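The woman who runs the mending table at Rarker would like it understood that she does not restore china. Restoring china is a profession, she says, with lamps and a certificate. What she does is glue.

"People come in holding half a gravy boat like it's a bird," she says. "I tell them the price first. It calms everyone down."

Rarker sells secondhand kitchenware from a former shoe store on Skumow Street, and most of the foot measuring equipment is still in the back because it is bolted to the floor. She started there in August, three years ago, sorting donations. The mending came later, when she got tired of throwing out bowls that had one thing wrong with them. Now she works at a white table in the rear, and there is a shelf of things waiting for her that she refers to as the ward.

She is firm about the table. It was brown when she got it and she painted it herself, two coats, over a weekend she describes as the low point of her year. On brown, she says, you lose every chip smaller than a lentil. On white you find them, usually with your sleeve. 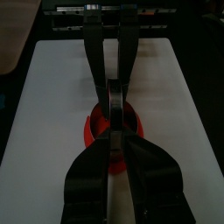 Red is her least favorite color to match. Blue and white she can fake, cream is forgiving, and brown stoneware will take almost anything you rub into it. Red goes orange in daylight and brown under a bulb, and the customer always picks it up in the other kind of light from the one she used.

"I have 23 reds," she says. "I have mixed them all together at one time or another. None of them is the red."

She keeps them in baby food jars, labeled in pencil, and the labels are not helpful. One says "tomato, no." Another says "Rimusley," after the pottery that made a run of dinner sets she has been fixing ever since. The handles on Rimusley cups come off if you look at them with any intention, in her view, and she has reattached 46 of them. She knows the number because she writes every job in a ledger, along with what was charged and whether the owner came back to complain.

Asked how many did, she turns a few pages and closes the book.

Her method is slow and there isn't much to see. She washes the piece, lets it sit overnight, and fits the parts together dry before any glue comes out. Then she does one join. Then she goes away. The going away is what beginners can't manage, she says, and she includes herself, on the evidence of a teapot that now pours slightly to the left.

"You want to check it. You want to give it a little wiggle. I go and price forks."

What about a cup that holds coffee? She won't promise that. Anything that has been glued at her table goes home with a card saying it is for show, and she suspects the cards are in the trash before the bus comes. One regular has been drinking from a mended mug since last winter and brings it in to be admired. She has asked him to stop telling her about it.

She does own a few nice things. There is a squat bowl signed Říha on the underside, which she bought at an estate sale for less than lunch and has never mended, having never dared to use it. It lives on top of her refrigerator. Her kitchen otherwise runs on what she calls graduates, pieces that nobody collected after six months. Her dinner plates are from five different households. Her sugar bowl has somebody's initials on it.

The shop has talked about moving her to the front window, where people could watch. She has declined twice. The light is better up there, she admits, but she would have to dress for it, and passersby would see how much of the day is spent holding two pieces of saucer together and staring at the wall.

Her ledger passed 800 jobs just before the holidays, an occasion she marked by breaking a butter dish. It was hers, at least. She put it on the ward with everything else, at the back of the line, and when we spoke on January 6, 2022, it had not moved up.

"There's a wait," she says.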